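The Corner at Foltberg

In December my mother's sister gave me the corner shop at Foltberg station. It was one counter, one window and a key that turned the wrong way. I had 523 in the bank and I had never sold anything to anyone.

"Sell what people want at six in the morning," she told me, and took the train to Troston.

I did not know what people wanted at six in the morning. I wanted to sleep. So I put out what I would have liked as a child, when we traveled to Medrano and my father let me choose one thing for the whole journey. I always chose too slowly, and twice the train left with us still at the counter.
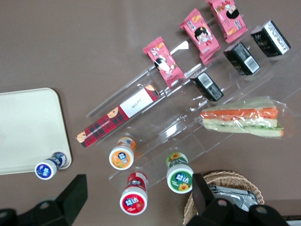

The first morning's display: pink packets on the top tier, tartan box on the left.

The first customer was an old woman in a gray coat. She looked at the sandwich for a long time, then at the cookies, then at the sandwich again. I knew this look. I had worn it myself, with my father's hand on my shoulder.

"The train is in 4 minutes," I said.

"I know when the train is," she said. "Do you have something warm?"

I had nothing warm. She bought the sandwich and ate it standing by my window, with her gloves on, and the train went away without her. She did not seem to be sorry. When she finished, she folded the plastic very small and asked me where she could throw it.

That evening I went down to the storeroom and carried up the old machine my aunt had never mentioned. I had to stop on the stairs to rest my arms. 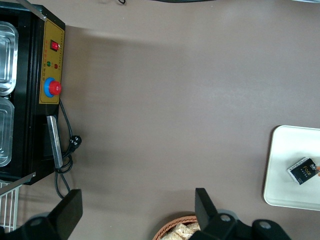
I did not plug it in that night. I sat beside it and wondered who had used it last, and for whom, and if I would burn something – or myself – in front of the people from the early train.

Before I locked the door, I wrote a card for the window: "Tomorrow, something warm." Then I turned the key the wrong way and went home to sleep.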